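# Let People Cancel a Monthly Gift Online

I give money every month to three charities. Two of them let me change or stop the gift from a web page. The third, a fund that pays for short breaks for family caregivers in and around Drotthorpe, makes me call an office between 10 a.m. and 3 p.m. I like the third one best and have given to it the longest. I still think its policy is wrong, and I think the same policy is wrong everywhere else it is used.

My view is simple. If a charity will take a monthly gift through a form on a website, it should let the donor end that gift through a form on the same website. It should take no longer to leave than it took to join. The link should be in every receipt.

I spent 7 years in the giving office of a mid-sized charity in Flekham that ran day programs for adults with learning disabilities, and for most of that time I was on the other side of this. I wrote the page that said "To make changes to your gift, please call us." I defended it in meetings. So I know the arguments for it, and some of them deserve a proper answer.

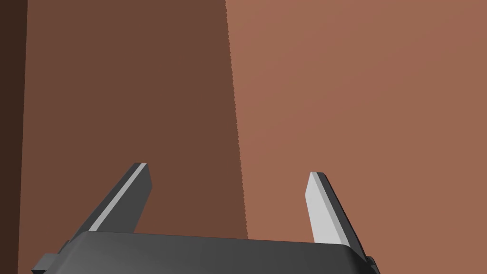 *Computer rendering: gripper with two raised fingers.*

The first argument is that a phone call saves gifts. This is true. When someone calls to cancel, a trained person can offer them a smaller amount, or a pause, or a different date. In one July we logged 105 calls from people who wanted to stop. We kept 28 of them on some kind of reduced or paused gift. My manager put that number in a report and everybody was pleased, me included.

What the report didn't have was the number of people who never called. We had no line for them. Some had asked the bank to block the payment, which cost us a fee and left us with a failed charge and no idea why. Some let a card expire and didn't answer the letters. Some, I am sure, went on paying for months while meaning to call, and were a little more annoyed with us each time the amount showed up on the statement. We counted those last ones as loyal donors.

When I later went through a year of lapsed gifts by hand, the ones that ended in a failed payment outnumbered the ones that ended in a call. I wrote to 100 of those people and asked if they would tell us what happened. Fewer than I hoped wrote back, and I won't make a statistic out of the ones who did. But several said the same thing in different words. They had run short of money, they were embarrassed, and they did not want to explain it to a stranger on the phone.

That is the part I find hardest to defend now. The people most likely to cancel are people whose lives have gotten worse. They have lost a job or gotten sick, or a parent has moved in. A charity that exists to help people through a bad stretch should be careful about what it asks of its own donors when they hit one.

Müzeyyen Yalçınkaya, who trained me on the phones, used to say that she could hear people rehearsing. They would start with the reason before she had even asked for their name. She was kind to every one of them and she still had to read the script, which had two offers in it before you were allowed to say yes. She asked more than once to have the second offer taken out. It stayed.

The second argument is about relationships. A phone call, people say, is a human contact. The donor hears a voice and is thanked, and perhaps remembers the charity well. I have some sympathy with this. I had good conversations on that line, including a long one with a man who had worked as a van driver for us in the early days and knew things about the building that I didn't.

But he would have called anyway. People who want to talk will talk. You can put a phone number on the cancel page, and even put it first. If the call is as good as we say it is, people will choose it. If they won't choose it, then the warm human contact was mostly something we were doing to them.

The third argument is security. Someone could get into a donor's account and cancel a gift out of spite. I heard this said with a straight face in a planning meeting. Anyone who got into the account could also have raised the gift, and we had a button for that.

The fourth argument is cost, and here I think small charities have a real complaint. Drotthorpe has one paid person and a laptop. The giving form they use came with a package, and the package charges extra for a donor login. A charity that size shouldn't have to buy software it can't afford to satisfy me. So let them do it with email. "Reply to this message with the word STOP and we will end your gift within two working days" costs nothing. It needs somebody to read the inbox, and somebody is reading the inbox already.

I'd also say to the companies that sell these packages that a cancel link belongs in the basic version. It is part of the form. A firm that sells a door with the handle on one side only has sold half a door. 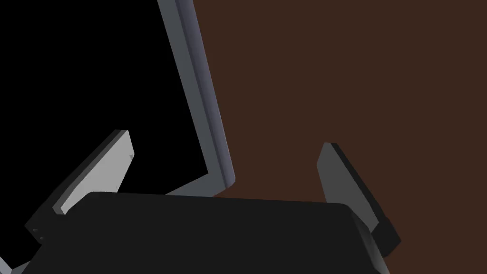
*Rendering of a black gripper with its fingers open.*

There are places that have changed. Sorkness, the housing charity where I now help out one evening a month, moved everything online after Kiri Harawira took over the giving side. She put "change, pause or stop" at the bottom of every email receipt, in the same size type as the rest. The page behind it has three choices and a box for comments that you can leave blank. Stopping takes two clicks, and then there's a note that says thank you and tells you what date the last payment will be.

Cancellations went up in the first couple of months. She had warned people that they would. Then they went back to almost the old level, and a fair number of people used the pause, which hardly any of them had known about before. Failed payments dropped. I don't want to oversell this, as one charity is one charity, and it also got a new website that year and a good write-up in the local paper. What I can say is that the disaster predicted at the start did not arrive, and that the comments box turned out to be the most useful thing on the page. People who don't have to explain themselves will often do it freely. One woman used the box to say that the newsletter still came addressed to her late husband, and could somebody please fix that. It was fixed the same day. She hadn't stopped her gift; she had only been looking for somewhere to write.

I'll give one example from the other side, as it's what pushed me to write this. My neighbors had a monthly gift to Ateş, a hardship fund run out of a storefront that does very good work with families who have been burned out of their homes. When the younger of the two was laid off, they sat down with the bank statement and went through it line by line. The streaming service took a minute. The gym took a form and a signature. Ateş took four calls, as the line was busy twice and went to a machine once. On the fourth they were offered half the amount, and then a quarter, and they said yes to the quarter because they wanted to get off the phone. They stopped it at the bank the week after. They've both got work again now and they give elsewhere.

Would they have gone back if it had been easy to leave? They say so. I believe them, and I also know that people say a lot of things. Either way, the charity spent staff time on those calls to collect a quarter of a gift that it then didn't receive.

I know how this sounds to anyone who has to make a budget. Monthly money is the money you can plan on. It pays the rent and the night staff, and every percentage point of it matters. I have built those spreadsheets and felt sick looking at them. But a donor who is staying only until they find the time to call is a weak thing to plan on, and we should stop writing them down as if they were the same as the rest.

If you work in a giving office, try canceling your own charity's monthly gift tonight, from your phone, after the office has closed. Use the receipt in your inbox and nothing else. Write down how far you get. Then send that to whoever signs off on the website, with your name on it.

I've written to Drotthorpe and suggested the email reply. I'm keeping my gift going there in the meantime.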